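Leka Rectangular Desk, White: Long-Term Review

Posted 03/01/2021

The Leka is a plain rectangular work table sold by Fudach, with a white top and an optional cable grommet. I bought two of them, one for the office and one for a spare room, and have used both daily since October. This review covers the top, the frame and the grommet. I have no experience with the drawer unit.

Assembly

The top ships pre-drilled. The legs attach with machine screws into metal inserts, so the desk can be taken apart and rebuilt without chewing up the holes. Assembly of the first desk took 56 minutes, the second 49. The supplied hex key is too short to get good torque on the rear legs. Use your own.

One insert on the second desk was set at a slight angle. The screw went in, but needed to be started by hand. Fudach support answered the next day and offered a replacement top, which I declined.

Surface

The finish is smooth and bright. Ballpoint wipes off with a damp cloth. Permanent marker needs alcohol and leaves a faint shadow. After several months there are fine scratches where a monitor stand was dragged, visible only at a low angle with the lamp on.

Glare is the main drawback. With a window on the far side of the desk, the top reflects enough daylight to be tiring by mid-afternoon. Blinds help. If your desk must face a window, order the gray top instead. 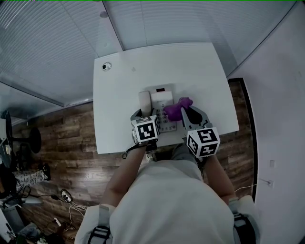
White top with a desk phone near the middle. Window side, blinds down.

Rubber feet are a common cause of marks on white furniture. A desk phone left in one position for four weeks produced no staining on mine. A cheap mouse pad did leave a yellowish outline, and it has not come out.

Stability

Side-to-side movement is low. Front-to-back movement is noticeable when typing hard, and improves if the leg screws are retightened after the first week. On a plank floor the leveling feet need adjusting one at a time. Felt pads fit over them but add some sway.

Cable grommet

The grommet goes in a far corner. It takes a phone line and two power cords comfortably. A large molded plug has to be fed through before the cap goes on. The cap is a friction fit and lifts out if a cable is pulled upward.

Compared with the Cillum

The Cillum desk has a stiffer frame and a rougher top that shows less glare. It is also heavier and harder to move alone. For a permanent setup I would choose the Cillum. For a room that gets rearranged, the Leka is easier to live with.

Rating: 4 out of 5. One point off for the glare and the hex key.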